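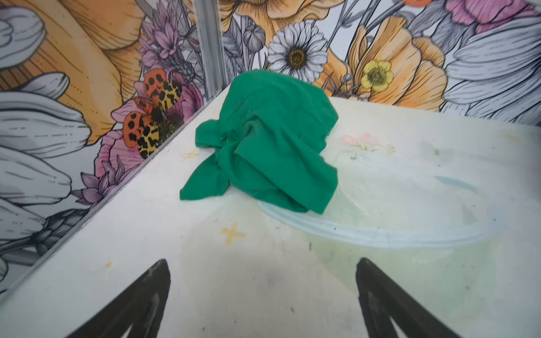 Who should run the sorting table once an arm has been added to it?

The people who sorted by hand before. They know the fabrics and the usual faults, and the controls can be learned in one shift. Plan for one operator per table during the first weeks and change that only after the stop log has been reviewed.

The steps below come from the cloth line at Collow, where small pieces of fabric are picked up singly, checked and passed on. They cover the changeover from hand work to shared work, with mechanical installation already complete.

1. Write down the manual job first

Sit with the sorters for 4 full shifts and record each task, including the ones missing from the work instruction. At Collow, the written instruction had three tasks. Laiba Sethi's list from the table had eleven, among them clearing lint, pulling apart pieces that cling together, and setting aside anything with a torn hem.

2. Divide the tasks

Mark each task as arm, person or either. Picking up a bunched piece and moving it a short distance went to the arm. Judging damage stayed with people. "Either" tasks need a named owner on every shift, or they pile up.

3. Set the pick limits

Start at the lowest closing force that still holds the cloth. Run a test batch of 800 picks with mixed colors and record every miss under one of these codes:

A – no cloth held
B – two pieces held
C – cloth dropped in transit
D – fingers touched the table

Raise the force one step at a time, and only for codes A and C. Code B is usually a loading problem – piles are too high or too close together. For code D, recheck the table height before changing anything in the program.
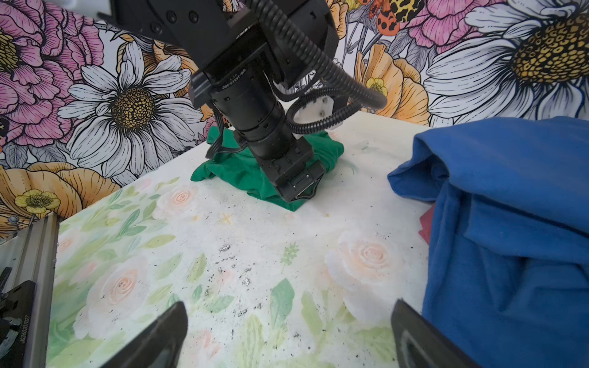 Repeat the batch after each change. Do not combine a force change and a height change in the same run, as the codes can no longer be compared.

4. Rewrite the stop procedure

The operator must be able to stop the arm without asking a supervisor. Put this in writing and post it at the table. After a stop:

Wait until the arm is fully at rest.
Switch to manual mode.
Remove the cloth by hand.
Enter the code and restart from the home position.

5. Review jobs and pay grades

Clearing faults and keeping the log is added work. Olaia Moya moved it into the job description in June, 7 weeks after startup, and the delay caused most of the complaints. Settle the grade before the first live shift. Rotate operators every 2 hours; watching the arm is more tiring than most sorters expect.

6. Keep the hand skill

Schedule one manual shift per month for every operator. Log its output on the same sheet as the arm's, with a separate column for pieces sent back.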